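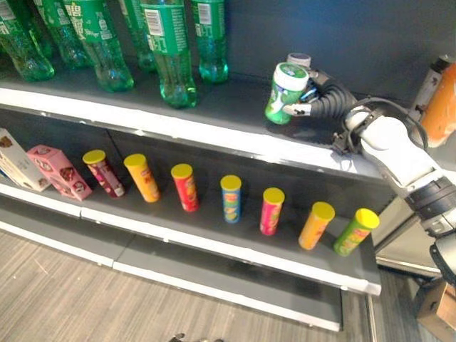

Figure 1. Shelf task, upper tier: green container held upright in the gripper, chip cans on the tier underneath.

Unit 3: Teaching a shelf task by demonstration
Course notes, Loretta Escobedo

Read these before your lab slot. They cover the two ways we record demonstrations in this course and what goes into the log afterward.

Guiding by hand

In hand guiding (also called kinesthetic teaching) you hold the arm and move it through the task while the joint angles are recorded. The arm carries its own weight and you supply the motion. It is quick to learn, and you feel contact directly. The drawback is that your hands and sleeves end up in the camera view, so images recorded this way are hard to use for training. For that reason we replay each hand-guided path once and record the images during the replay.

Remote control

In remote control you stand away from the shelf and drive the arm through an input device, in our case the Warero handset. Images and joint data are recorded together and no replay is needed. You lose the feel of contact, so most people press too hard at first. Flexible fingers forgive some of this. They bend around a round container and the grip looks fine even when the wrist is well off center - check the wrist angle before you lift.

What makes a useful demonstration

Start from the home pose every time. Approach at a steady speed and do not stop in midair to think. A pause gets recorded like anything else, and the policy will learn to pause there too.

Keep the held item upright and close to the shelf surface when moving it sideways. In Figure 1 there is a second white lid directly behind the held container. Items placed this close together are where most bad grasps come from, so slow down for the last part of the approach.

Vary the starting layout between runs. Ansel Lyons trained on 300 runs with one fixed layout last July, and the policy failed as soon as a bottle was moved 8 cm.

If you make a mistake and recover, keep the run and mark it "recovery." If you drop the item, mark it "failed" and save it anyway.

For the lab

Work in pairs, one driving and one logging. Record three runs by hand and eight by remote control, then swap. Log the operator, the method, the layout number and the outcome for each run. Send questions about the handset to Esmaeil Tehrani. Logs are due before the Unit 4 lecture.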